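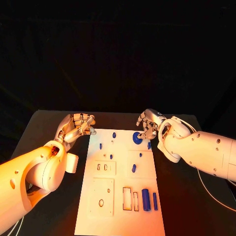
Ticket 454: Peg board scores rejected by Wirnier scoring sheet
Project: Jemenura bench, two-arm board task
Opened by: Fiorella Tedesco
Assigned to: Nives Villa
Priority: Normal (was Urgent, see comment 2)
Status: Closed, with one leftover

Problem as reported
The scoring sheet threw out 20 of our 30 board runs with the message "start state not confirmed." Ten went through fine. Same board, same two arms, same person typing. I have restarted everything that has a power button. Please advise before I restart myself.
– Fiorella

Comment 1, Nives
Did all 30 runs begin from the written start layout? Rule 6 of our bench rules says every peg, pin and bar goes to its listed position and both hands go to the ready pose before the clock starts. If a run began from wherever the last one left off, the sheet is right to be rude about it.

Comment 2, Fiorella
Define "listed position." I have a copy of the rules with a layout drawing and Henríquez has a copy with a different layout drawing. Both say "final." Dropping this to Normal because it's clearly going to take a while.

Comment 3, Nives
Found it. Henríquez's copy is from January, before we moved the start positions of two pins. Runs 1 to 10 used the current drawing. Runs 11 to 30 used the January one, very carefully and very consistently, so full marks for discipline. I pulled the old copy from the shared folder, and then the other old copy, which was in a folder called "new."

Comment 4, Fiorella
Second question while you're in there. What counts as a press on the round button? Nira's log sheet has "contact" and "press" as separate columns, and people have been filling in whichever is closer to the pen.

Comment 5, Nives
A fingertip on the button is contact. A press is contact plus a signal in the log. Don't score a press from a picture, however convincing the finger looks. Same goes for pegs: a hand above a hole is a hand above a hole. I've written this into the rules in short words.

What we changed
Start check, to be done before every run, by the person who is not driving:

1. Compare the board with the current drawing, plate by plate. Standing parts stand and lying parts lie. If the thick cylinder is on its side and the drawing has it upright, fix the cylinder. Do not fix the drawing.

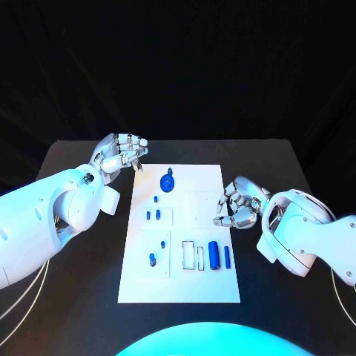

2. Check that both hands are clear of the board surface and in the ready pose. "Sort of hovering" is not a pose.

3. Look at where the cables run on the table. Nothing should lie across the board.

4. Write the drawing version on the log sheet. Blank means the run doesn't count, and yes, that includes the really good ones.

5. Say "ready" out loud and wait for an answer. A nod does not travel well in a dark room.

Comment 6, Fiorella
Reran the 20 with the start check. All accepted. It adds a bit of time per run, most of it spent on step 5, where two adults wait for each other to speak.

Comment 7, Nives
Closing. The original 20 stay in the archive marked "old layout" and don't get averaged in with anything. Leftover: Henríquez still has a printed January drawing taped up by the bench. Fiorella to remove.

Comment 8, Fiorella
Removed. There was another one under it.

Closed 9 July 2024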